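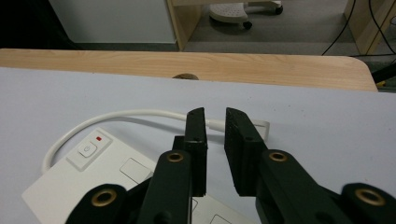
View from the hand-held gripper: a white device with a power button and red indicator light, its cable looped across the table.

Dikmont Tabletop Cable Set: data card

Summary

The Dikmont Tabletop Cable Set is a collection of short manipulation recordings made with a hand-held two-fingered gripper. It supports research on learning to handle cords and plugs from human demonstrations, without a robot arm present during collection. The set contains 484 recordings taken at 66 desk layouts. It was prepared at the Dendgate laboratory and is maintained by the Brornow data group.

This card describes release 2. Users of the first release should read the section on changes before mixing the two.

Motivation

Cables are hard for learned policies. They bend, they cross over themselves, and they pull on whatever they are attached to. Most of our earlier recordings dealt with rigid objects such as cups and boxes, and policies trained on them did poorly when a cord lay across the work area. The present set was collected to find out how much of that gap could be closed with more varied demonstrations, keeping the policy and the training procedure unchanged.

Collection

A person holds the gripper and carries out the task at an ordinary desk. The camera is fixed to the tool and looks forward past the fingers, so the demonstrator's view is not recorded. Each recording begins with the fingers open and ends when the demonstrator releases the object and withdraws.

Demonstrators were given a written goal, such as moving a plug to a stated side of the device, and were left to choose their own path. They were asked to avoid sudden turns of the wrist. Desks were used as found, with chairs, cabinets and other cords left in place.

Contents of a recording

Each recording has its own folder with the following items:
video from the tool camera
estimated tool position and orientation for each video frame
finger opening for each video frame
the written goal given to the demonstrator
an outcome label (completed, partly completed, failed)

Failed attempts are kept. They are left out of the default training list but can be restored by changing one line in the settings file.

Splits

The training and test portions are divided by desk layout, so that no layout appears in both. A random split by recording should not be used for reported results. In our trials it gave scores that were clearly too high — the policy had already seen the same desk and the same device during training.

Baseline result

The reference policy was trained with the Bognár training code, first on rigid-object recordings alone and then on the same recordings with this set added. Adding the cable recordings improved completion on the test layouts. The gain was largest for tasks in which the plug lay free on the table, with no loop crossing it. Where the cord crossed over itself, the two policies performed much alike, and we do not regard that case as solved.

The most common error was closing the fingers too early, just short of the plug. A second error, less frequent but more costly, was gripping the cord in place of the plug and dragging the device with it. Changing the image crop had little effect on either.

Changes in release 2

Tool positions were recomputed with a corrected camera calibration. Recordings with long gaps in tracking were removed. Outcome labels were checked by 2 reviewers working separately, and disagreements were settled by watching the video again. Folder names have changed, and scripts written for the first release will need to be updated.

Known limits

All recordings were made indoors, mostly in offices. Light-colored tables are over-represented, and white cords on pale surfaces remain difficult for the supplied segmentation masks. The gripper records finger opening but not force, so the set is poorly suited to work on connector insertion, where contact matters most. Position estimates are less reliable when the tool is held close to a plain tabletop.

Privacy

Demonstrators agreed in writing to the use of their recordings. Videos were screened for faces, readable screens and documents before release, and the audio track was removed. Anyone who finds material that should have been screened out is asked to report it to the Brornow data group with the folder name.

Use and citation

The set may be used for research and teaching. Published work should cite the Dikmont Tabletop Cable Set and state the release number and the split used.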